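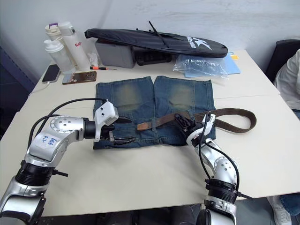
The belt rules

A robot that can handle a pair of jeans is old news. A robot that handles them the same way on Friday as it did on Tuesday, with people wandering about and tea on the go — that takes paperwork. Lots of it.

By Jonatan Aasen
December 1, 2024

First thing I'm handed at Nernholm is a binder. Grey, ring-bound, 18 pages in a plastic sleeve each. Title on the spine in felt tip: Garments With Belts. I laugh. Margit Björklund doesn't.

"Read page four before you touch anything," she says. Then she's off down the corridor.

Page four is about where your hands go. Not on the table while the arms have power. Not on the garment "to help". If a trouser leg slides, it slides, you stop the run, you log it, you start again. Somebody has underlined "to help" three times.

Nernholm does manipulation work for Marilus, who want to sell sorting lines to second-hand clothing depots. Big heaps of donated stuff, belts left in, coins left in, worse things left in. The job on the day I visit is jeans and a belt. Two arms, one pair of trousers, a strap in the loops. Sounds like nothing.

It was nothing, says Björklund, until they tried to write down what a good run looked like.

Everyone had a different answer

Three operators, three ideas. One held that a grip anywhere on the waistband was fine. One wanted both grippers on denim before either went near the belt. The third had been quietly redoing any run that looked untidy and not telling anyone, which meant a month of data that looked lovely and was worth very litle.

So, a standard. Gramgate, the consultancy that got called in, sent Meinrad Grabner, who used to write inspection rules for lifts. He'd never seen a robot fold anything. Good, says Björklund. He asked rude questions.

What is a grip? How long before it counts? Who decides? If the belt moves but the buckle stays put, has the belt moved?

The first draft ran to 251 clauses. Unusable. People skimmed it, then ignored it, then hid it under the kettle. Grabner cut it back over the winter and by March they had a core of 12 rules plus notes. Most of the notes are about belts.

Look at what the gripper is near
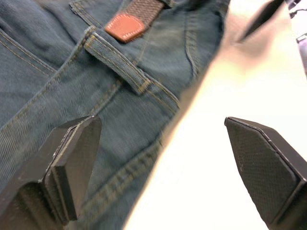
Photo: Nernholm wrist camera / Marilus

Rule five is the one Grabner is proudest of. Before the fingers close, the operator has to name what's between them. Out loud or typed, doesn't matter. Cloth, seam, loop, strap, leather, metal. One word. If you can't say which, you don't close.

Denim is a pain for this. Belt loop is denim, waistband is denim, pocket edge is denim, and it's all sewn in the same tan thread so from the wrist camera one line of stitching looks a lot like another. Squeeze a loop when you meant the waistband and you've got a fistful of the wrong thing. The leather tab on the strap is easier, at least it's a different colour.

"People think rules slow you down," Grabner says. Did it slow them down? "Yes. Obviously. For a few weeks."

After that the logs got shorter. Less arguing at the end of the day.

The table question

Not every rule landed. Rule nine, on what may sit on the table during a run, has been rewritten so many times that the page has gone soft. The strict version said garment only. Bare surface, wall to wall. It lasted two days.

The version in force says loose items may stay along the back edge provided they're out of reach of both arms at full stretch. Phones, bottles, a bag, whatever. Ylva Tangen, who runs the floor, fought for it.

Her argument, roughly: a depot is not a clean white box. There'll be clutter. A robot which has only ever met an empty table will have a terrible first morning. Also staff will put phones down wherever you tell them not to, so you may as well say where.

Győző Győri does safety for Marilus and thinks she's half wrong. Clutter, fine. Cables, no. A charging lead that lies on the work surface is a thing for a cuff or a buckle to catch on, he says, and he'd like it in bold. It is not in bold. It's in the next revision, with a question mark after it.

And people? The rule there is short. You may sit by the table. You may not reach. The person with the stop button does nothing else — no typing, no chat, no sandwich. Swap every half hour. I did one turn of it and my mind was gone by minute ten.

Metal last

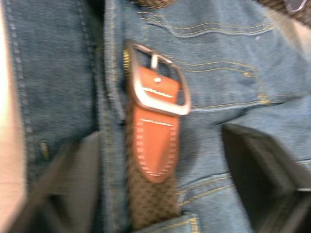 Fingers either side of the strap, buckle just beyond.

Buckles get their own section. Hard, shiny, they tilt, and a prong can sit through a hole in the leather looking perfectly secured until someone pulls. The rule says slow down within a hand's width of any metal. It says approach from the strap. It says a blurred wrist view is not a view: if the picture is smeared you wait for it to settle, then decide.

That last bit came from Rustad, a smaller lab up the coast that swaps notes with Nernholm. They'd been closing on smeared frames for months, mostly getting away with it. Mostly. One gouged finger pad and a long email later it was a rule in both places.

Nernholm now has 700 logged runs under the current text. Failed ones stay in, and this is the bit Björklund gets fierce about. Every dropped strap, every loop grabbed by mistake. Marked as failed, with the one-word reason, kept. Deleting a bad run is the only thing in the binder that gets you sent home.

What's still missing? Plenty. Nothing on braces. Nothing on studded belts, and Tangen says the depots are full of them. There's a note on damp fabric that just reads "ask Margit". Győri wants a date by which each rule has to be proved useful or binned. Grabner, to my surprise, agrees with him, and has started a list of the ones he'd lose. Rule two is on it. He wrote rule two.

I hand the binder back at the door. Björklund checks the sleeves are all there, page by page, and asks did I spot the mistake on page 11. I hadn't. There are two rule sevens.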